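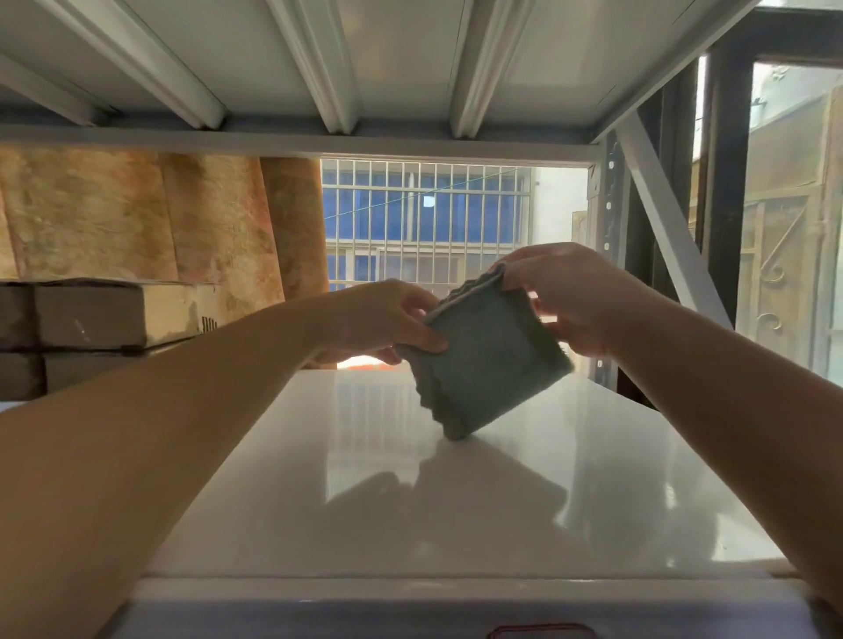 Figure 9.1 A folded cloth held in both hands at a glossy white shelf.

Chapter 9
Care of Shelving and Storage Surfaces

Shelves are among the most used and least inspected surfaces in a building. Dust settles at the back, where it is hard to see and harder to reach. In this chapter, students will learn to clear, wipe, and restock open shelving. Section 2 covers the choice and folding of cloths. The closing case study, prepared by Yuzuki Honda, follows the storeroom at Tonthorpe, where 1,238 shelves are cleaned each April under a written schedule.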